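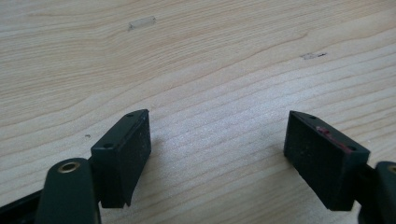

Efe Bako
Pues yo a eso no le daría aceite ni loco. Madera así de clara, con aceite, amarillea. Ya me pasó con un tablero de la cocina y me arrepentí a los 2 meses.

wellach_jo
Depende del aceite. El de Gornen lleva pigmento blanco y en teoría mantiene el tono.

Efe Bako
"En teoría". También lo ponía en mi bote, que era de otra marca.

Catriona Rennie
Abrí yo el hilo, contesto a lo de antes: no sé qué acabado trae. La mesa es de segunda mano y el vendedor decía "natural", que no significa nada. Lo que me gusta es la veta, esas bandas largas que se curvan, y no quiero cargármela. Brilla un poco cuando le da la luz.

T. Asante
Si brilla, puede que lleve barniz, y entonces el aceite se queda encima hecho un pringue. Echa una gota de agua por debajo, en una zona que no se vea, y espera 5 minutos.

Efe Bako
La prueba de la gota tampoco es infalible. Una cera reciente repele igual.

T. Asante
Dime una mejor que no sea lijar.

Efe Bako
Alcohol en un bastoncillo, por debajo. Si se pone pegajoso, goma laca. Si no, sigues sin saber gran cosa, eso te lo concedo.

wellach_jo
O dejarla como está y usar posavasos.

Catriona Rennie
Con niños, los posavasos duran una tarde. Pruebo primero el agua y os cuento.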